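Hirberg Visitor Centre: progress report to the Zimus Fund
6/6/20

Groundworks are complete and the new entrance path is open as far as the car park. Tellon has laid 80 metres of drainage on the north side, with 200 metres still to do. The museum roof is two weeks behind, as the slates arrived late. Polishchuk has sent revised drawings for the upper gallery, and we expect to approve them this month.

Spending to date is within budget. We ask that the second payment be released as planned. Opening remains set for December.

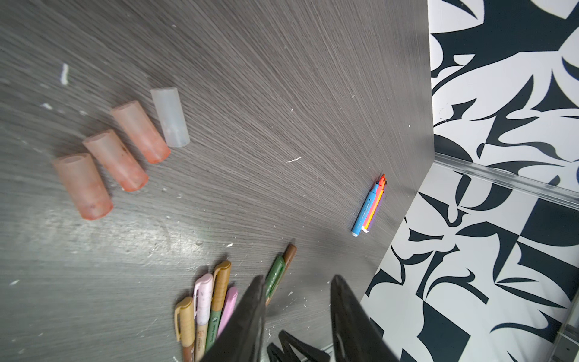
Frosted tubes, tinted orange, on a dark grey tabletop.

The next report will cover the lift and the ticket hall.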